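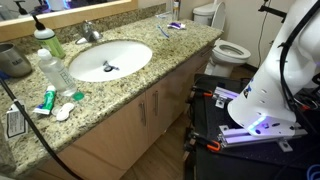 Granite around the bathroom sink, how do you keep it clean?

femke_dh
Hello all. We moved in October into a flat with a granite counter in the bathroom, the speckled kind, beige and olive with gray and black. I like the stone, but I never know if it is clean. On a white counter I see every drop of toothpaste. On this one I see nothing, and then I put my hand on it and it is sticky near the faucet.
Also all our small things stay on the counter: soap pump, toothpaste, lens case, toothbrush. How do you organize this? I have 6 square tiles of wall free, no more, so a big cabinet is not possible.
Femke De Haan

Hornov
Wipe it every evening with a damp microfiber cloth and one drop of dish soap. Dry it after. Do not use vinegar, it can attack the sealer and some of the minerals.

ritia_k
I disagree a little about every evening. I do it Thursday and Sunday and my counter is nine years old and fine. What matters is the line behind the faucet, where the plate meets the stone. Water stays there and makes a white crust. Old toothbrush, warm water, finished.

Hornov
Twice a week is okay if you live alone. With children I would not try it.

haoran.feng
For the small things, I would take them off the stone completely. A toothbrush lying on the counter touches everything that was there before it. Put it in a cup, standing up. And please close the lens case and keep it away from the sink – soap splashes go further than one thinks. My eye doctor was quite strict with me about this.

femke_dh
Thank you, the lens case is moved already. But is a tray a good idea? I saw one from Nutano, in bamboo.

ritia_k
Tray yes, bamboo no. Mine turned black underneath after one winter. Take ceramic or steel.

leitao1001
I have bamboo for three years without a problem, but I lift it and dry it each morning. If you are a person who forgets, listen to Ritia.

haoran.feng
One more question, is the stone sealed? Put a spoon of water on it and wait 10 minutes. If the place gets darker, it needs sealer.

femke_dh
I made the test beside the sink, in the corner near the wall. It became a little darker, only there. In front it stayed the same. Must I seal all of it or just the corner?

Hornov
All of it. If you do only the corner you may see the border later.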